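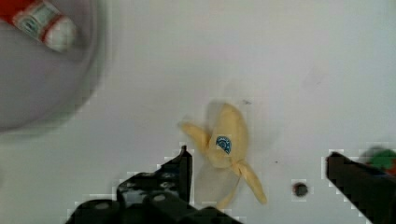 3.2 Household survey and item recall

The survey covered 847 households in the Ravell and Jendby districts. Each adult respondent completed a written list of the foods and kitchen items used at breakfast on the previous day, followed by an interview in which the same items were asked for by category. Lists with fewer than three entries were returned to the field office and excluded from the recall analysis, but were kept for the estimates of household size.
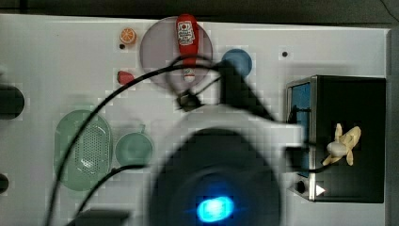 Agreement between the written list and the interview was scored per category. Bread, fruit and hot drinks were treated as separate categories; spreads and condiments were merged after the pilot in May, when respondents sorted them inconsistently. Interviews were coded independently by two coders (Dağdelen and Fikre), and disagreements were settled by rereading the transcript. A random subset of 100 interviews was coded a second time after 40 days to estimate drift within coders.

Recall was weakest for items used in small amounts — condiments in particular — and strongest for items that were served on their own plate. The effect held after adjusting for age and household size, but was smaller in Jendby, where the interviews were shorter. We did not weight responses by season, and the estimates should not be read as yearly averages.

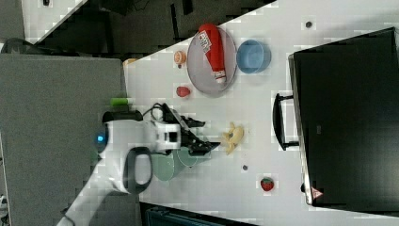

Figure 4. Tabletop with a pale green plate and a yellow toy banana.

3.3 Treatment of missing entries

Missing categories were imputed only where the interview gave a clear answer. Following Tamiru, we drew 3000 bootstrap samples at the household level and report percentile intervals throughout.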